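Notebook: open day, gripper station
July 31, 2025
Posted by Quentin Lacroix

Doors at Gondar opened late, so the first group came straight through to us and we skipped the intro talk. Umier had the arm cell at the other end and we had the hand-held gripper table. 233 people signed in over the day. I had guessed half that.

Setup notes for next time. Charge both grippers the night before. The second one dropped out before lunch and we ran on one until it came back. Marker board needs to be up before anyone moves the chairs, or the tracking has to be redone. I redid it 5 times.

Task was pick up the cup, set it down, let go. Most visitors squeezed too hard and too early. Kids did better once I told them to go slow on the close. We logged 426 tries, and I threw out the ones where somebody was talking to a friend and waving the thing around. Still have to sort the rest by hand before Ragab gets a copy.

Questions I got most: how much does it weigh, can it feel, does the arm copy what I did. Need a better answer for the third one. I kept saying "later, after training" and people looked at the arm as if it should start moving.

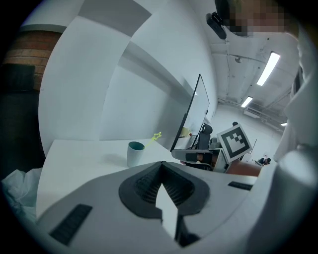 Ragab asked whether the tries from first-time users are worth keeping at all, and I said yes, if they're tagged. Left it there. Next one is in November at Wostuvent. Bring longer cables.

Comments (2)

mk_bench: Which finger pads did you end up with? The old ones slipped on us.

Dorsey: Tag by group too. We didn't last year and it took me days to undo.

Related entries
Finger pad wear after 2,000 closes
Arm cell checklist, Umier
Marker board printing notes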